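**Kunura**, also called *Kunura stew* or *pot Kunura*, is a thick dish of boiled root vegetables, broth and soured milk associated with the inland town of Trodum. It is usually described as an ancient recipe. The evidence for that is thin, and most of what is repeated about the dish can be traced to a small number of modern sources that quote one another.

## Name

The name is often said to come from an old local word for "hearth." No dictionary of the regional dialect lists such a word. Arnout Kuipers, who collected household vocabulary in the area, found *kunura* used only for the stew itself, and only by speakers who had also seen it on restaurant menus. A second theory links it to a family name. The parish books show no family of that name, although the books have gaps.

## Preparation

Recipes agree on little beyond the broth. Potatoes or turnips are boiled soft, drained, and returned to the pot with stock, onion and soured milk. Some cooks thicken the result with stale bread. The claim that a "true" Kunura needs exactly 12 ingredients appears on tourist leaflets and nowhere in the older handwritten recipes, the longest of which has eight, counting salt and water separately.

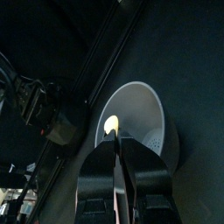
Cooking times vary just as widely. The leaflets call for four hours over a low fire. Riet Van Acker, whose cookbook is the most careful treatment of the subject, pointed out that potatoes kept at a simmer for that long fall apart, and that the older recipes tell the cook to stop when a knife goes in easily. She suspected the longer time was borrowed from a meat dish.

## Claimed origins

The standard story holds that the stew was invented during a siege, when the people of Trodum pooled their last stores in one great kettle. Several details count against it:

- Trodum had no walls, and no chronicle mentions a siege there.
- The story includes potatoes, which were not yet grown in the region in the period it is set.
- The kettle shown in the town museum is a dye vat, according to the museum's own early inventory.

The earliest known printed version of the tale is in a pamphlet by Geert Mulder, a schoolteacher who also wrote stage plays on local themes. Mulder gave no source. Later writers have treated his silence as a sign of oral tradition, a generous reading given that two of his other pamphlets contain the same siege, moved to the neighboring village of Osum.
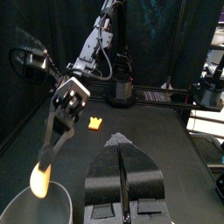
Mélanie Petrenko has argued that some kind of shared winter stew must have existed, and that Mulder only dressed it up. This may be so, but shared winter stews are found nearly everywhere that roots are stored, and her argument does not show that Trodum's was distinctive.

## Health claims

Kunura is sometimes promoted as good for digestion and sleep. The claims rest on the soured milk, which is boiled in most versions, killing the live cultures said to do the work. No trial of the dish has been published.

## Festival

A Kunura festival takes place in Trodum each June, an odd month for a winter dish. The organizers call it a revival. Roos Van Rooij searched the town newspaper for any earlier festival and found a cattle fair, a choir contest and a yearly advertisement for the Vanags bakery, but no stew.

## See also

- Invented tradition
- Potato soup
- Soured milk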